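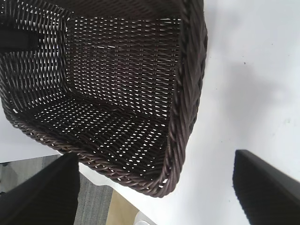
Mireille Dabbas thinks the Cilthorpe crude numbers are fine as they stand, and that the water cut dropped because the new separator settings worked.

Notebook, 28th February
By Rima Farah

Print this page | E-mail this page

I don't buy it yet. Settings changed in December, water cut stayed flat for weeks, then fell to 37 percent in one go. A separator doesn't wait like that. A meter that has lost its zero does.

Pulled the old Porbridge log to compare. Their analyzer did the same thing after a power trip and everyone was pleased with the well until the tanker tickets came in.

Reran the retained samples by distillation. Sample 41 twice, same operator (Fares). Both runs came out well wetter than the online reading. Mireille says the bottle sat too long and the top was drawn off first. Possible. I shook it myself, but I wasn't there when it was filled.

Smadi sent their calibration sheet. It lists one point, in clean oil. One point is not a calibration. Asked for the rest, no reply.

Net oil for the month is down as 3696 barrels. Have penciled a question mark next to it. Would rather it did not go in the Davby forecast until we have tank dips.

To do: fresh bottles, draw at three heights, check temperature compensation. It was set for over 75 degrees when I looked and the line runs cooler than that.

Comments

Fares Chamoun: Second run on 41 had a slow trap. I'd still stand by it.

Dalal Atallah: Forecast is already out with the number in it. Sorry.

Rima Hijazi: Which tank are you dipping? The north gauge sticks.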